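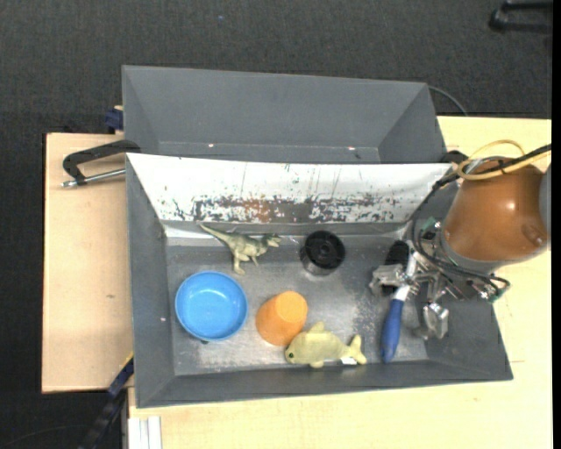

Stop Buying Storage

A new shop called Brondeo opened near the highway last spring, and it sells almost nothing but containers. Boxes with lids, boxes without lids, baskets that fit inside boxes. I went in for a dish rack and came out with four bins that I had no plan for. They sat in the hall for a week before I found things to put in them, and the things I found were things I should have thrown out.

I think most households would be better off if they stopped buying storage for a year. I know that sounds backward. The usual advice is that clutter is a problem of organization, and that if every object had a home the mess would go away. I followed that advice for a long time. What I got was a tidy closet full of phone chargers for phones I no longer owned.

A container makes a decision easy to put off. You pick up a broken flashlight, you don't want to deal with it, and there is a box right there. The box takes it without complaint. A few months later the box is full, and a full box looks like something that matters. You put a label on it. After that it moves with you from one apartment to the next.

My neighbor Dariusz Adamczyk rented a storage unit when he moved to a smaller place. He paid $175 a month for it and kept it for two years, mostly out of habit. When he finally emptied it, he kept a bicycle and his mother's sewing table. The rest went to the thrift store or the dump. He is a careful man with money and he was annoyed with himself, but I don't think he was unusual. Drive out of any town of decent size and count the storage lots.

People will say that families with children are different. They are, a little. Children's things come in faster and get outgrown faster, and nobody wants to sort toys every night. I raised two kids and I had toy bins like everyone else. But the bins never got anything put away for long. To find one small car, a child dumps the whole bin on the floor. My kids played with whatever was on top. When we got down to a single shelf, with the rest given away, they played with more of it, and cleaning up took nine minutes. I timed it because my son claimed it took an hour.

There is also the argument for being prepared. Keep the spare parts, the argument goes, because one day you will need them. Sometimes that's true. I have a coffee can of screws and I use it often. But I know what is in the can. If you can't say what is in a box without opening it, you will go out and buy a replacement before you think to look. I own three tape measures for this reason.

I'm not telling anyone to live with bare walls and one fork. I like my stuff. I have too many books and I plan to keep them, and Christmas decorations have to go somewhere. My complaint is with the order we do things in. We buy the bin first and then go looking for what belongs in it. It ought to be the last thing we buy, after we have gone through the pile and know what is left and how big it is.

Last April I emptied the four bins from Brondeo onto the bed. I kept a raincoat, a good pair of scissors and an envelope of photos. The raincoat went on a hook and the scissors went in the kitchen drawer. I gave the bins to my sister, who says she needs them. I have my doubts, but she didn't ask me.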